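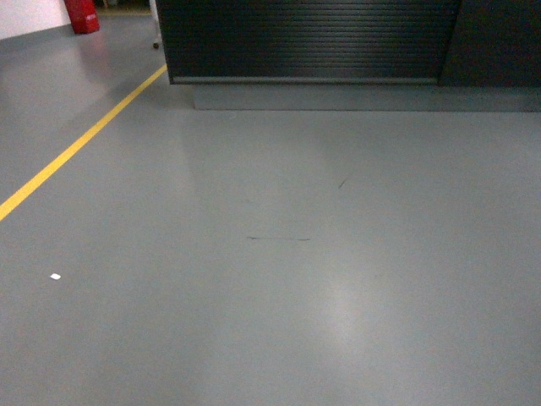 A gray floor with a yellow line painted across it.

What Is Batting?

A quilt is made of three layers. The top layer is the one with the pattern, and the bottom layer is called the backing. The soft layer in the middle is called batting. It traps air, and trapped air helps to keep a person warm.

Batting can be made from cotton, wool or polyester. Cotton batting is usually thin and flat. Wool batting is light and springs back after it has been folded. Polyester is made in factories, and it can be very thin or very puffy. Thickness is called "loft." A puffy batting has a high loft.

Why are quilts stitched all over?

Without stitches, the batting could slide about and gather in lumps. Quilting stitches pass through all three layers and hold them in place. The package tells the maker how far apart the stitches may be. Some kinds need lines only 2 inches apart – others may be left with wider spaces.

Before sewing, the layers are spread out and smoothed flat. They are then held together with safety pins or long, loose stitches called basting. Children should ask an adult for help with pins and needles.

See for yourself

The Dancombe Textile Museum keeps 328 quilts in its collection. In the Pathak Room, visitors may touch 6 squares of batting and compare their loft. Wenche Solheim, who leads the children's program, asks visitors to press each square gently, let go, and watch how quickly it rises. The room opens at 10 a.m. Children under eight must be with an adult.

Words to know
Backing – the bottom layer of a quilt
Basting – holding layers together for a short time
Loft – the thickness of batting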